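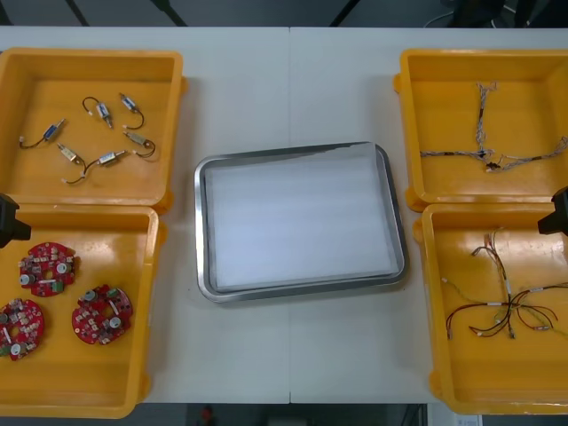
Minutes of the Jornden Repair Room monthly meeting

Posted September 27, 2018, by the minutes secretary

We use cookies to remember your settings. Carry on browsing if that's fine with you.

Hi all! I took the notes again, so blame me for the spelling. We were 15 in the end, with two apologies (one cold, one car), and we got going a little late while the kettle boiled. The minutes from last time were agreed, once I'd fixed the bit where I wrote that we own the building. We do not own the building.

1. The sorting table

This took up most of the evening! As you know, we've been trying the layout with yellow bins down both sides of the white table and the steel tray in the space between. I like it a lot. Parts stay in their bin until you need them, and whatever you're working on goes in the tray. One member felt the tray should sit dead center and another wants it nearer the right-hand bins, and we went back and forth on that for longer than I care to write down. Agreed: leave it where it suits whoever is sitting there.

We also agreed that the small parts with the wires on go in one bin and the round red boards go in another, and that they don't get mixed, even at the end of the night when everybody wants to go home. Please spread the little wired ones out flat too. When they're piled up the leads get knotted, and I spent half of my May holiday weekend picking a clump of them apart (the white connectors are tiny and I have big thumbs).

Somebody asked if the bins should have lids. We talked about it. They stack fine without lids, and lids would have to live somewhere. No lids for now.

Action: me, to print labels for the front of each bin. I'll do them in large type this time.

2. The Harasym order

The delivery from Harasym came in short. We paid for 31 packs of connectors and we're waiting on the last few. I've emailed twice and will phone next. The things that did arrive are on the shelf by the door, so help yourselves, but write it in the book. The book is the green one. The blue one is for tea money!

3. Money

We have $2,519 in the account, up a bit thanks to the summer fair. The big cost coming up is the new bench lights, and the Adex quote came back at $3,000, which made a few people whistle. Oltell hasn't answered yet. We decided to hold off until we've seen both, and meanwhile everyone can keep using the clip-on lamps. Please switch them off at the wall. I found two on last week when I came in to water the plant.

4. Boards with a chip or a crack

Quick one. If a board looks damaged, take it out of the bin and put it in the shoebox under the sink with a scrap of paper saying what's wrong with it. Don't put it back with the good ones and hope.

5. Anything else

The back window sticks. The biscuits were very good and I'd like the recipe. Table wipe-down was voted a shared job, so whoever packs up last gives it a going over with a damp cloth, including the seam down the middle where crumbs of solder collect.

Next meeting is same place, same time, a month from now. Bring a mug.

Comments (3)

benchmouse: Can the labels go on the short side of the bins? I always end up sitting at the corner.

tealeaf_44: Recipe is oats, butter, syrup, and more butter. Will write it out properly and leave it in the blue book.

oldfuse: I still think the tray should be in the middle.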